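What we're buying for the Kendstead bench

I've been putting off the spending plan because it means picking favorites, but Mal-soon Shin wants it by March, so let's go! First up, grippers. Our black fingers have their share of scuffs by now, and a melon stem is a fussy little thing to pinch.

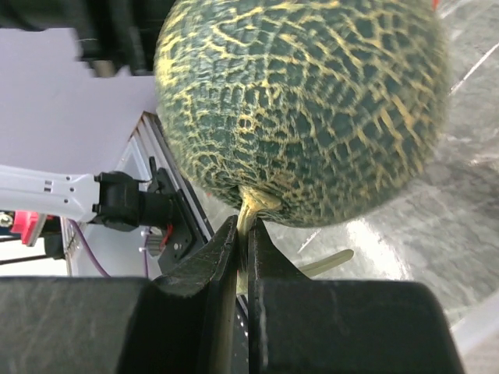 Fingertips and spares

I'm asking for 6 pairs at $40 each – the cheapest line in the plan, and the one I'd fight for. Lendosgate can ship them in two weeks.

Cables and props

I've put down $300 for cable guides (those purple loops over the arms bug me every single day) and a bit more for cups and toy produce. A third arm can wait another year. 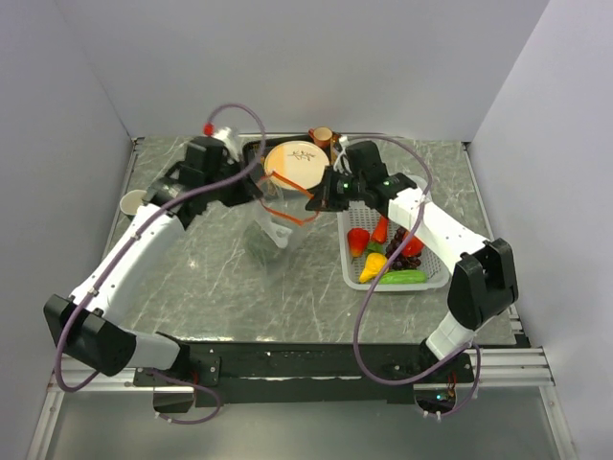

Both arms at the bench, with the cup and the produce basket.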